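Gundex dish-handling arm, wrist-camera package
Supplied in Australia by Stukovel

Gundex pitches this arm as a replacement for a kitchenhand. We wouldn't budget on that. It handles one plate at a time, and a glossy white plate against a white wall is a hard ask for any wrist camera. Book the 3-day trial with your own crockery, scuffed pieces included, before you sign anything.

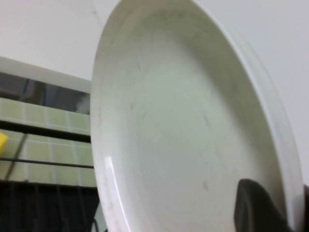 Does the price include gripper fingers?
One set only. Allow for spares, as the 6-month warranty leaves out finger wear.

Lead time is 39 days, and we'd treat that as optimistic for December orders. Installation is quoted separately. Ask for Shobha Subramaniam at the Drolbridge showroom.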